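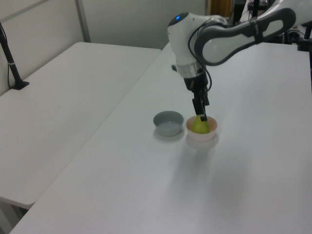 Green pear in a pink bowl.

How to Teach Your Dog to Settle on a Mat

My dog Boteo has one speed in the house, or he used to. Dinner guests? He's under the table, over the table, in somebody's lap. Phone call? He's barking at the wall. He's a leggy brown mutt with a lot of opinions, and for the first year I lived with him I spent most evenings saying "off" and "no" and "please, I'm begging you" (none of which he took to be words). Then I taught him to lie on a mat, and I got my evenings back. This is the way I did it, mistakes included.

What you'll need

A mat. Any mat! A bath mat, a folded blanket, an old beach towel. Mine is a flat gray thing from Swanepoel, the pet store on our main street, and I like it mostly for how small it rolls up. Go for something big enough that your dog can lie down with all his feet on it, and different enough from your floor that he can feel the edge.

Treats, and many more than you think. I bought a 454 gram bag of dried liver and cut every piece into crumbs the size of a pea. You'll burn through them fast in the beginning. If your dog watches his weight (or you watch it for him), use part of his supper.

A quiet room, and five minutes before a meal. Boteo learns best at 7 in the morning, when I learn nothing at all, so we compromise on late afternoon.

Step 1: Make the mat interesting

Pick up the mat, make a little fuss over it, and put it down between you and the dog. Then wait. He'll look at it, or sniff it, or plop one paw on it by accident. The second he does, say "yes!" and drop a treat on the mat. Not in his mouth – on the mat. You want him thinking that's where food grows.

Keep going until he's wandering onto it with purpose. When he's got all four paws aboard, toss a treat a few feet away so he has to leave and come back. The coming back is the good part. Boteo needed two sessions to figure this out, and in the first one he mostly tried to eat the mat. If yours does that, pick it up, take a breath, and try again when he's less wound up.

Step 2: Wait for the down

Once he's stepping on happily, stop paying for paws. Stand there and be boring. He'll offer you a sit, maybe a paw, maybe his entire repertoire in four seconds flat. Hold out for the down. If he already knows the word "down," you can say it once or twice to get things rolling, but then zip it. A dog who decides to lie down by himself remembers it better than a dog who got talked into it, at least that's been true of every dog who's lived with me.

When the elbows hit, pay him three or four treats in a row, one after another, low between his front paws. Then say your release word (mine is "okay," which I regret, I say it on the phone all day long) and invite him off. Pick a better word than I did. "Free" is nice.

Step 3: Stretch the time

Now you're going to slow the treats down. Count to two, treat. Count to three, treat. Back to one, then up to five. Mix it up so he can't predict you. The mistake I made was getting greedy – he'd do ten seconds and I'd immediately ask for a minute, and off he'd go to look for something better to do. If he gets up before you release him, don't scold. Just guide him back, and make the next one easier.

I kept a running tally on the back of an envelope, and by the time I'd paid out 100 treats he was holding a down for as long as it took me to unload the dishwasher. That was a big day at our house.

Watch his hips, by the way. A dog who's lying like a sphinx, with his back legs tucked under, is ready to launch. When he rolls over onto one hip he's starting to mean it, so I save the best crumb for that moment.

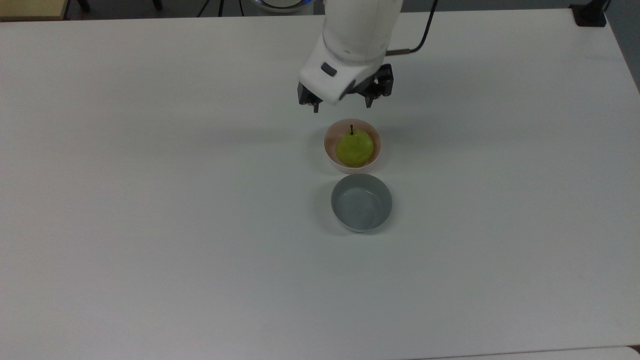

Distractions come next, and you want them so dull at first that they barely count. Shift your weight. Take one step back, return, treat. Turn your head. Sit in a chair, stand up, sit down again. Only when all of that gets a yawn do you bring in the hard stuff, and for Boteo the hard stuff is food. Bowls on the table, like the ones in the photo, make a perfect test: put them well back from the edge, send your dog to his mat, and reach toward one. If he stays down, walk over and pay him on the mat. If he pops up, take your hand away from the bowl, wait for him to lie down again, and reach only half as far. Keep the dog's payment coming from your pocket, too, or he'll spend the whole lesson staring at the tabletop.

Step 4: Give it a name

I waited until the end to add the cue. Say "mat" right before he's about to go there anyway, then let him go, then pay. After a week of that, say it from a little farther off. Then from across the room. Then from the kitchen, with your back turned and a pan in your hand. Move the mat around as well, or you'll end up with a dog who settles beautifully in exactly one corner of the den.

My friend Siham Abou Jaoude has been training hounds for years and she told me to practice with the doorbell long before I had company. So I rang my own doorbell. I rang it in my slippers, I rang it in the rain, and I'm sure the people across the street have thoughts. Start with the door open so he can see it's only you. It'll take a bunch of short rounds, and he'll break a lot of them.

Step 5: Take it on the road

When home feels solid, roll up the mat and bring it along. Our first outing was a bench in Trernia park in April, with hardly any people around, and I lowered my standards all the way to the ground. Ten seconds of lying down, treat, release, walk around, repeat. We didn't try a café patio until weeks later, and even then I got a coffee to go in case it fell apart. (It fell apart. A pigeon was involved. We went back the next day and he did fine.)

A few things people ask me

What if my dog won't lie down at all? Check the floor first. Thin-coated dogs and older dogs hate a hard cold surface, so double up the mat. If he seems stiff or sore getting down, see your vet before you do any more of this.

Can I use it as a time-out? Please don't. I sent Boteo to his mat once in a real temper, and he slunk over there with his ears flat and wouldn't go near it until the next morning. Keep it the best seat in the house.

When do I get to stop with the treats? You can thin them out a lot, but I still slip him something now and then. He's doing a job for me. Some nights it's a liver crumb, some nights it's a chew that keeps him busy through a whole movie, and some nights he gets a good long scratch behind the ear, and he grumbles a little and goes back to sleep.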